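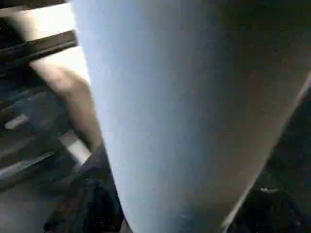

How to run a robot demo at your open day (and still get a cup of tea)

I've now done two of these at our place on Stokusgate, the last one in October, and I picked up a few things I'd love to pass on. Ours is a two-armed setup that handles cloth, but most of this will do for any robot you want to put in front of the public.

1. Pick one job. We went for black fabric over a white stand. Black on white shows up well from the back of the room, and people get what's going on without a speech.

2. Run it the evening before, with the lights you'll have on the day. Jolien Schouten did ours and ended up shifting the stand twice!

3. Sort your cables. Leave enough slack for the arms to reach right across, then move them slowly through the whole job by hand.

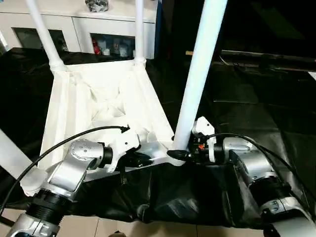
4. Choose where the grippers take hold. A pinch on the top edge of the sheet is easiest to follow, and I like both hands at much the same height so the cloth hangs in a nice soft fold between them. Glossy stuff slides about, so practise with the exact piece you'll be using.

5. Tape a line on the floor and have one person on the stop button. Jeanine Kuipers took the morning, I took the afternoon. Swap before you get bored.

6. Expect questions. We had some 310 visitors and most wanted to know if it can iron (no, sorry).

Spare cloth goes in the box marked Clostotier.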